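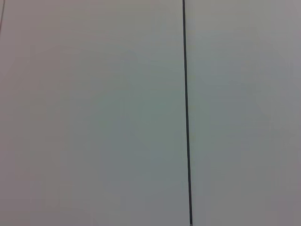

## Ticket: ebook preview loses the end of the novel

**Opened by:** Kerstin Forsberg
**Product:** Revar book formatter, desktop version
**Sent on to:** Bitgate (store upload)
**Status:** Solved, with grumbling

### What I reported

My novel is called *The Widow of Gralow*. In the Word file it has a widow, a forged will and an ending. In the ebook preview it has the first two. The preview gives up on page 138 of 180, halfway through a sentence in which Countess Odile opens a letter. We never learn what the letter says. I wrote it, so I know, but I was hoping to share.

The table of contents lists every chapter. Tapping any chapter after 20 takes me back to the title page, which I suppose is one way to encourage rereading.

The print PDF from the same project is fine. All the pages, all the villains.

### What I tried before writing in

- Closed Revar and opened it again.
- Restarted the laptop.
- Exported under a new file name, in case the old one was holding a grudge.
- Took out the dedication. Same result, and I felt bad, so I put it back.
- Uploaded to Bitgate anyway. Bitgate said "Your book is ready!" and showed me the same missing ending.

### First reply from support

They asked me to clear the preview cache (Settings, then Storage, then the button that looks disabled but isn't) and export again. I did. Still page 138.

They also asked whether the book was "intended to end there." I have had that note from a critique group before, so I took it well.

### Second reply

Support asked for the project file and the name of the theme. I use Omoregie, the one with the curly chapter numbers and the little vine between scenes. They told me to switch to the plain theme and export once more, just to see.

With the plain theme the whole book came through. It looked like a tax form, but Odile got to read her letter. Switching back to Omoregie took it away from her again.

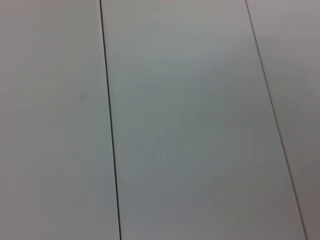
*Gray panels with dark seams.*

### Narrowing it down

I was told to cut the book in half and test each half, then keep halving the bad part. This is a perfectly sound method and a terrible way to spend time with your own prose. By four in the afternoon I had read the same ballroom scene often enough to want everyone at the ball arrested.

What was left at the end was one scene break, right after the letter. All my other scene breaks were made with the Insert menu. For that one I had pasted a vine in from an older draft, and it brought along some hidden formatting from a word processor I stopped using years ago. The plain theme ignores pasted ornaments. Omoregie tries to match them to its own, fails, and quietly stops building the book. There is no error message. I asked about that and was told it had been "noted."

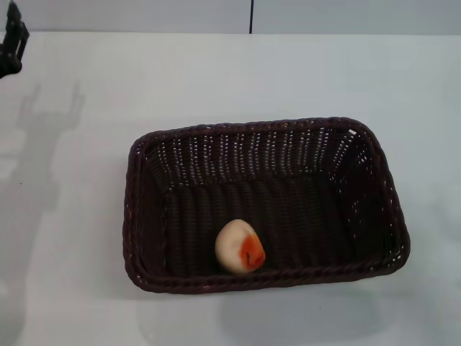 The fix for the vine was to delete it and put in a proper scene break from the menu, after which the ebook ran all the way to the last line. That left the chapter list, which still sent readers to the title page for everything late in the book. Support said the links had been saved from the broken export and needed rebuilding: open Contents, pick Rebuild Links, save, export. I did that and got a contents page with one entry on it, the epilogue, sitting there like the single piece of fruit in that brown wicker basket. I had left "Show only selected" ticked from all the halving. Unticked, rebuilt again, and the other chapters turned up.

### Steps that worked, for anyone searching

1. Save a copy of the project. Name it something you'll recognize.
2. Export with the plain theme. If the book comes out whole, suspect an ornament.
3. Find the last sentence that shows in the broken preview and look at the scene break just after it.
4. Delete that break and the empty lines on both sides of it. I left one of the 2 empty lines the first time and the trouble stayed put.
5. Insert a new break from the menu.
6. Turn off "Show only selected."
7. Rebuild Links, save, go back to your own theme, export.
8. Upload to Bitgate again and check the last page yourself, whatever the cheerful message says.

### Still open

- Revar should complain when it stops partway through a book. I would accept a beep.
- The Bitgate sample still shows the old file. Support says it can take until tomorrow morning to refresh.
- On my older tablet, the curly number on Chapter 11 touches the first line of text. I can live with it. Moving this to a separate ticket, on request.

**Closed by:** Kerstin Forsberg
**Rating given:** Four stars out of five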